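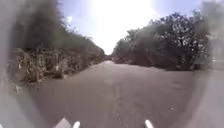 Looking after the front camera on the Homero

The Homero is our outdoor carrying robot, built for lanes, farm tracks and the sort of worn old asphalt that would rattle a shopping trolley to bits. We love running it! It finds its way mostly by what the front camera sees, so a good view ahead is worth ten minutes of anybody's morning, and this page covers how to get one.

What a usable view looks like

Look at the middle first. On a straight lane you want to follow both roadsides all the way up to where they close in, and pick out the road surface well enough to see a crack or a patched seam. The view at the top of this page manages that in the middle, but the outer parts are a different story. There's a pale haze down both sides, softening the hedge on the left and the big tree on the right, and that's the sort of view we'd stop and sort out before sending a load anywhere.

The white tips along the bottom are the robot's own front body. They're handy, too! Once the camera is set, save a still and keep it. If the tips have moved the next time you look, the camera has shifted in its bracket and needs setting again.

Cleaning the window

1. Park on level ground and press the stop button.
2. Blow the grit off with the rubber puffer. Never wipe a gritty window (Tsutomu Tsuchiya has a drawer of scratched ones if you need convincing).
3. Dampen the Darkard cloth with clean water and wipe from the middle out to each side. Go right into the corners, where the smears like to hide.
4. Dry with the other side of the cloth and check the live view again.
5. If haze remains, undo the 2 screws on the window ring, lift the window off and clean the inner face as well.

Fit the ring with the seal lying flat in its groove. Finger-tight plus a quarter turn is plenty. Itsuki Tsuji cracked one in December by going further, and the new one took ages to arrive.

Sun and glare

Low sun ahead will bloom white across the sky and can spill down towards the road. Slide the hood forward one notch and look again. If the top of the view goes dark at the corners, you've gone too far, so bring it back. Leave exposure on Auto for hedged lanes, as it copes very nicely with dark trees on both sides and a bright strip between them.

Regular jobs

Before each run: check the view, puff off the dust.
Every 50 hours: take the window off, wipe both faces, look over the seal.
Every fifth window clean: check the bracket bolts and the cable clip behind them.

Spares

Front window with seal
Window ring screws, bag of 2
Wada sun hood, notched
Darkard cloths, pack of 5

Aisyah Siregar looks after spares and is happy to match a part from a snapshot of your front end. For bracket trouble ask for Daithí Flanagan, and have your saved still ready to send.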